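Workspace reset rules (home and kitchen robotics)

From the Brodel wiki, the pages on everyday robot practice

A workspace reset rule is a written rule that says how a work area has to look before a robot arm starts its next run. I've been keeping this article going for a good while now, mostly because I kept answering the same questions by email, and a page is easier to link to. It covers arms that work at counters and tables in kitchens. If you want factory cells, with fences and light curtains and all of that, there's a separate article, and it's a lot drier than this one (sorry, Panagiotis).

What people call it

You'll see "reset rule," "start state rule" and "table rule," and they all mean pretty much the same thing. I say reset rule. The Gamulel handbook says "start state," and their people will correct you if you say anything else! A reset rule is narrower than a safety rule. It tells you where the cutting board goes and which way the plate faces. It won't tell you how close you can stand to a moving arm, and you need both kinds.

Where it came from

As far as I can trace it, the version most of us use started at Etalham, where Lumturie Bošković wrote a single sheet and taped it inside a cabinet door. It had 16 lines on it. A few were very specific to that room — one was about a drawer that stuck — and those got dropped when the Radulović kitchen picked it up and added their own. By the time it reached us at Brodel it had grown to 31 lines, and I'll admit I added two of those myself and have regretted one of them ever since. (It was the one about folding dish towels in thirds. Skip it.)

Lumturie still thinks the short sheet was better. She told me once that if the person doing the reset has to turn the page, they won't. I've come around to that, mostly, though I'd hate to lose the section on cables.

What the rules usually cover

The board or mat in the work area comes first. It gets squared to the counter edge and left clear, and you put it back on its tape marks if your counter has them. Marble and other busy patterns are harder here, as there's no seam to line up with, so at Brodel we measure from the edge with a plain ruler.

Next come the props. Most kitchens practice with toy food, which doesn't roll off and rot behind the stove like our one real plum did. Toy pieces go back on their plate between runs. Whether they go back in the same spots depends on what you're doing. Gamulel wants them mixed up every time. Etalham wants them fixed for the first few runs and mixed after that, and that's the way I'd go if you're starting out.

Background things are the part people argue over. Jars, canisters, boxes along the wall, a crock of spoons: do they have to stay put? The old sheet said yes. The current one says they may move between sessions and must not move during one. I like the newer wording. A kitchen that never changes isn't much of a kitchen, and you'd rather find out early that your arm gets confused by a cereal box.

Then appliances. Toasters and toaster ovens stay off during a session unless the task needs them, and our sheet adds that they should be unplugged too. Cords are kept out of the arm's reach, which sounds easy until you've got a small counter and two outlets. Look at the cords again after every break. They creep!

Who does the reset

Panagiotis Milošević argued for a long time that the person running the arm should never be the person resetting the counter. His point was that you get sloppy about your own setup and start nudging things to where you know the arm does well. It's a fair point and it's in the Radulović rules to this day. In a two-person kitchen it just doesn't work out, so ours says you can do both jobs if you swap every hour.

Either way the arm is stopped before any hands go over the counter. Stopped means stopped at the control, and paused in the software doesn't count. I'm putting that in this article even though it belongs on the safety page, as I've seen the two sheets hung on different walls.

How long it should take

Our sheet allows up to 48 seconds for a normal reset, and I have no idea who picked that number. It works out okay. If you're regularly going over, you probably have too many props out. Try dropping 3 of them and see if anyone misses them.

Things still open

There's no agreement on lighting. Brodel leaves the blinds wherever they happen to be, Gamulel closes them, and every January somebody starts the thread up again when the afternoons get dark. There's also nothing written on liquids in open containers near the arm. I'd like a line on that, and Lumturie has a draft, but it's longer than her original sheet, so we're teasing her about it for now.
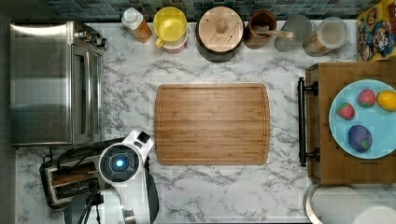
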